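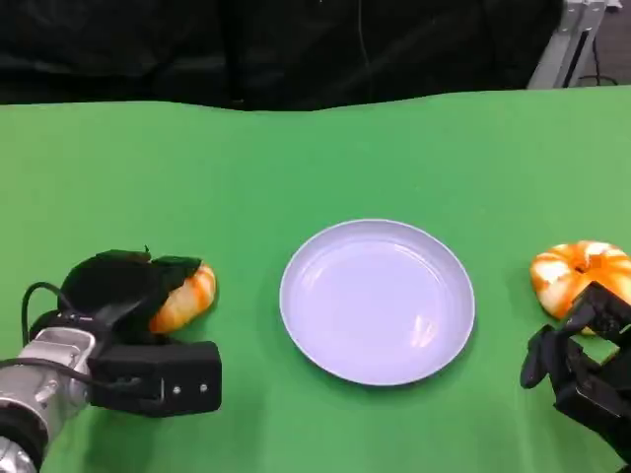

4. Pesar alimentos con la báscula Plarik

4.1 Colocación

1. Apoye la báscula sobre una superficie firme y nivelada. Los manteles gruesos y las alfombrillas blandas falsean la lectura.
2. Retire la película protectora de la plataforma.
3. Abra la tapa inferior e introduzca las 3 pilas AAA respetando la polaridad.
4. Pulse ON y espere a que la pantalla muestre 0 g.

Nota: si aparece "Err", apague el aparato, compruebe que las cuatro patas apoyan bien y vuelva a encenderlo.

4.2 Uso de la tara

1. Encienda la báscula sin nada encima.
2. Coloque el plato o recipiente vacío en el centro de la plataforma.
3. Pulse TARA. La pantalla vuelve a 0 g.
4. Añada el alimento poco a poco y lea el peso cuando la cifra deje de parpadear.
5. Para sumar otro ingrediente, pulse TARA de nuevo sin retirar el recipiente.

Al levantar el plato, la pantalla muestra un valor negativo. Es normal y corresponde al peso tarado.

Precaución: el peso del recipiente cuenta para la carga máxima aunque la pantalla indique 0 g. No use recipientes que sobresalgan tanto que tapen la pantalla o toquen la mesa.

4.3 Calibración

Calibre la báscula antes del primer uso y después de cada cambio de pilas. Necesita una pesa de 200 g (accesorio Corkau, se vende por separado).

1. Deje la báscula encendida y vacía.
2. Mantenga pulsado TARA hasta que aparezca "CAL".
3. Coloque la pesa en el centro y no toque la mesa.
4. Cuando lea "OK", retire la pesa.

Si transcurren 20 segundos sin detectar peso, la báscula sale de la calibración y conserva los valores anteriores.

4.4 Limpieza

Pase un paño ligeramente húmedo y seque enseguida. No sumerja el aparato ni lo meta en el lavavajillas. Para los mensajes de error, consulte la página 27.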